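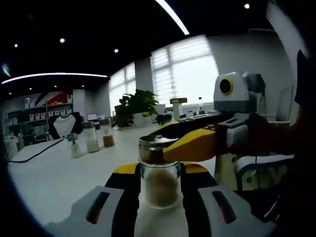
I have reached the age where I have opinions about jars.

It started with the pantry moths in January. If you've had them, you know. If you haven't, go and look at the bag of flour you folded over and closed with a clothes peg, and get back to me. I threw out everything that wasn't in a tin, wiped the shelves with vinegar and announced to the household that from now on we were a glass jar family. The household was watching the cricket.

Glass jars with metal lids, then. I bought 20 of them from Govindasymy's – sorry, Govindasamy, I've been shopping there for years and still can't type it – plus a couple from the op shop that don't match and annoy me every time I reach for the rice.

The trouble with decanting is that pale powders all look the same. Plain flour, self-raising, cornflour, icing sugar, milk powder: five shades of beige, and each one is sure of itself until you put it in a white sauce. I found this out on a Tuesday with icing sugar and a cauliflower. Slamet Jugah, who was over for tea, ate two helpings and said it was "quite continental".

So now I label. I tried the Stumitz chalk labels first, and they look lovely until somebody with damp hands picks up the jar, after which you own a jar marked "lour". Masking tape and a laundry marker is uglier and has survived the dishwasher. I put the tape on the glass and never on the lid. Lids swap, and a lid that says "bicarb" on a jar of caster sugar is a trap set by your own hand.

Other things I've learned, in no order at all:

- Brown sugar goes hard in glass just as fast as it does in the bag. You simply get to watch.
- A jar that holds a one-kilo bag of flour always holds 200 grams less than a one-kilo bag of flour. The leftover goes in a bag. With a peg.
- Don't tip new flour on top of old. Empty it, wash it, dry it properly overnight.
- Cut the cooking instructions off the packet and tape them to the back. I have guessed at polenta 2 times and would rather not discuss either.

The whole business cost me 65 dollars, not counting the cauliflower. I haven't seen a moth since. I have seen the half bag of almond meal behind the toaster, pegged shut, which I'm told is "just for now".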